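Table (furniture)

From Wemorach, the household reference
Last edited 2021-08-06

A table is a piece of furniture with a flat top held up by legs, a pedestal or trestles. It is used for eating, writing, preparing food, playing games and doing many kinds of work. The word comes from the Latin tabula, meaning a board or plank.

Contents
1 History
2 Construction
3 Household use
4 Height and size
5 Care
6 See also

History

Small tables of wood and stone were known in ancient Egypt, where they were used mainly to keep objects off the floor. The Greeks and Romans ate from low tables set beside couches. In much of medieval Europe the dining table was a set of loose boards laid over trestles, which could be taken down after the meal to clear the hall. The expression "bed and board" keeps this older sense of the word.

Fixed tables with joined frames became more common in Europe in the sixteenth century. The draw-leaf table, with leaves that slide out from under the main top, dates from the same period. The gateleg table followed and suited smaller rooms, as it could be folded and stood against a wall. An inventory of the Surdu estate from 1659 lists a "falling table" in the parlor and two long boards in the kitchen.

Construction

Most tables consist of a top, a frame and a set of legs. The horizontal rails directly under the top are called the apron. On a solid wood top, the fastenings between apron and top must allow some movement, as wood swells across the grain in damp air and shrinks in dry air. Buttons, figure-eight plates and slotted screws are all used for this.

Pedestal tables have a single central column, which leaves more room for knees but makes the edge easier to tip. Trestle tables have a support at each end joined by a long rail called a stretcher.

Household use

In many homes one table serves several purposes. The dining table may be laid for meals, then used for homework, sewing or small repairs. Where a separate workbench is not available, a sturdy table is often used in its place. 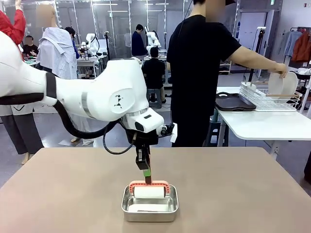
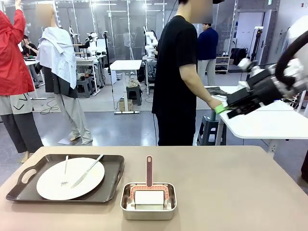 A small paint roller (first picture); a plate with a fork and knife on a tray (second picture).

Nosipho Moodley's survey of apartment furniture in the town of Famel covered 300 households. In 45 of them the only table was a folding one. Her report also found that kitchen tables were more likely than dining room tables to be used for paperwork.

Height and size

Dining tables are usually between 28 and 30 inches high. Coffee tables are much lower, and counters meant for standing work are higher. A common rule allows 24 inches of edge for each seated person. Round tables seat people more evenly but take up more floor for the same number of chairs.

The Trostel pattern book, a furniture maker's guide, gives the height of its standard writing table as 702 millimeters. Later editions added a lower version for use with a typewriter.

Care

Oiled tops need a fresh coat from time to time, most often when the surface begins to look dull. Varnished and lacquered tops need only a damp cloth and a dry one. White rings on a finished surface are usually caused by moisture trapped in the finish and may fade without treatment. Dark rings have normally gone through to the wood and are harder to remove.

Loose joints should be cleaned of old glue before they are glued again. Extension slides can be rubbed with candle wax if they stick.

See also

Bench
Chair
Desk
Sideboard
Trestle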